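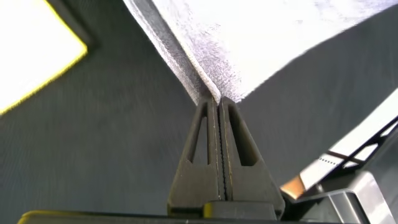

White cloth, held by its edge, on dark gray fabric.

How to fold a washcloth so it stays folded

1. Lay it on something dark. White on white is how you lose a corner.
2. Pinch one edge, lift, and let the rest hang. Two shakes will do. Five is showing off.
3. Set it down flat and bring the edges together, then fold again the other way.
4. Press along the crease with your palm. Old, nubbly cloths will spring up a little. Let them.

Stack with the folds facing out. Mine last until Tuesday.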